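When people write about the first cities, they give us kings, temples and walls. I would like to read more about the washing. In May I finished Matia, the long book of Todor Halilović about one small river town, and in 200 pages he gives only 7 to pots, floors and drains. For me these were the best pages.

A town keeps its dirt close. Hunters could leave a camp and let the rain clean it, but farmers stayed, and somebody had to sweep every morning. I think this work changed people as much as the grain did.
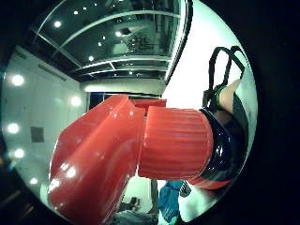
Halilović says on page 59 that such work leaves few traces. I agree, but few is still more than zero, and historians have written whole volumes about kings from less.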